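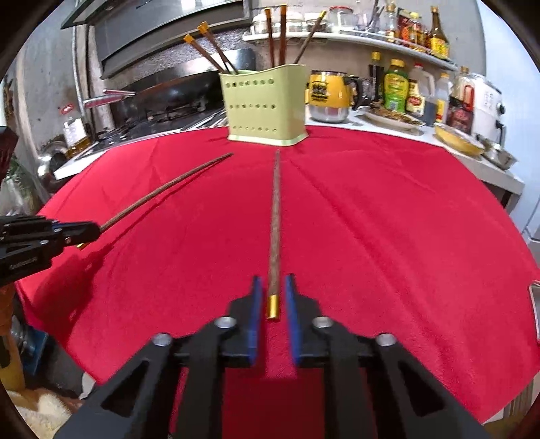
Hulden objected, when an early draft of this section was passed around, that a thin rod on a cloth should not need its own planner, and that a good grasp detector with a depth camera would be enough. We take this objection seriously, and the first version of our software was built in that way. It did not reach the accuracy we need at the tip of the finger pads, and the present section explains what we changed.

4.2 Grasp and insertion planning for thin objects

A chopstick is difficult for the perception module for two reasons. Its width covers only few pixels in the wrist view, and the wide-angle lens bends it, so that a straight stick looks like an arc. In the Rimlow pipeline we therefore do not fit a line in the raw image. We first map the detected pixels to rays with the calibrated lens model, and only then fit a straight segment on the plane of the table. The metal-tipped end is detected separately and gives the direction of the segment. Without this step the planner confused the two ends, and the stick was presented to the holder upside down.

The planner receives the segment and proposes 72 candidate grasps along it. Candidates are removed if the fingers would touch the table, the holder or the other gripper -- this last test is the slowest one, and we run it at the end. The remaining candidates are ranked by their distance to the metal-tipped end. A grasp near this end leaves the thin end free to enter the holder from above.

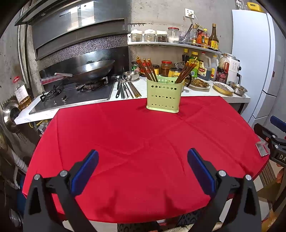
Figure 4. Wrist view of the table with the chopsticks in the left and right compartments of the holder.

The holder makes a second problem. Sticks which are already inside lean outward, and they cover part of the opening. We do not model each of them. The free space over each compartment is stored as a small height map, and the insertion point is the lowest cell that the thin end can reach on a straight path. When no such cell exists, the planner changes the compartment and asks for a new view.

The software was trained on 605 demonstrations and runs in a loop of 100 ms on one workstation. Both arms share the same clock, which we took over from the Vidthorpe controller with small changes. If the segment from the left view and the segment from the right view disagree by more than 4 mm, both arms stop and the fit is repeated -- we did not find a safe way to average the two. The threshold was chosen by hand, and we expect that it must be set again for another table height.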